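Teaching by hand at Fasetdale

In July our small group at Fasetdale began to record the first demonstrations for the two-arm table.

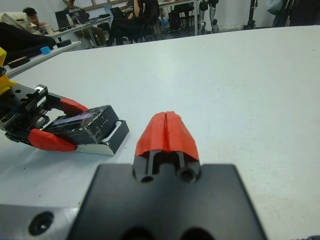 The method is simple to explain and slow to do. One of us moves both arms by remote control, and every motion is saved together with the views from the wrist cameras. We now have 124 recordings, and the plan is to reach 200 before the training starts. Of these, 41 must be made again, as the operator waited too long between two steps and the robot would learn the waiting too.

Ľudovít Zeman has written a short guide for new operators. His main advice is to move one arm at a time in the beginning – and to let the other one rest in a position where it does not block the camera. He also asks that small mistakes with a good correction are kept, because the robot needs to see how to recover.

Colleagues from Partanen who want to try the controls are welcome after 9 in the morning. Please write to us first, so that a seat is free.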